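Robots still slow at sorting the stuff on your counter

Bramthorpe - Putting a jar in the right bin is harder than it sounds. Ask Astalach, the small automation outfit that opened its test room to visitors Wednesday.

The job: take household odds and ends off a table, drop each one in the bin it belongs in. A person does it half asleep. The company's arms got through 37 items in the afternoon session, with 2 stoppages and a fair bit of waiting around.

"Hard plastic, fine. Anything see-through and it starts guessing," said Ursina Ruchti, who runs the trials. Soft packaging is worse. Bags fold up, slide out, stick to the fingers.

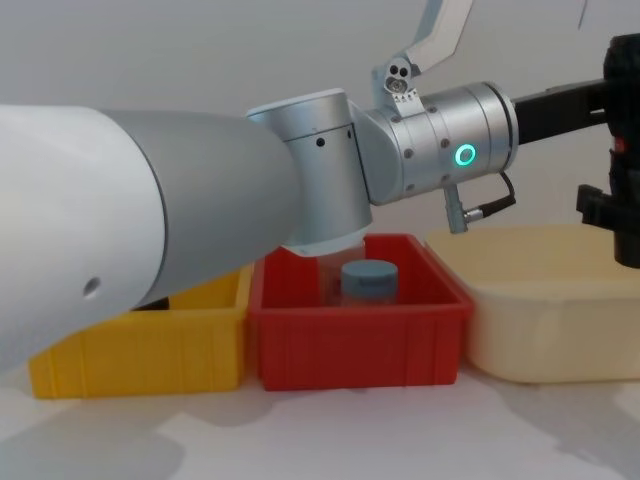

Speed is the other problem. Plirow, a housewares shop in town that wants help with its returns, handles 200 pieces on a busy day. Two clerks manage that before lunch. Owner Wendelin Leitner came by to watch and left undecided.

"I'd take it for the night shift maybe," he said. "Not for the shop floor. Not yet." He also asked about price, didnt get one.

Astalach says its new control software, called Caron, should cut the pauses between picks. Testing runs another 6 weeks. Laundry and dishes are on the list for later, no dates given. Ruchti wouldn't be drawn on wether a home version is coming at all.

Next open afternoon is in September, sign up at the front desk.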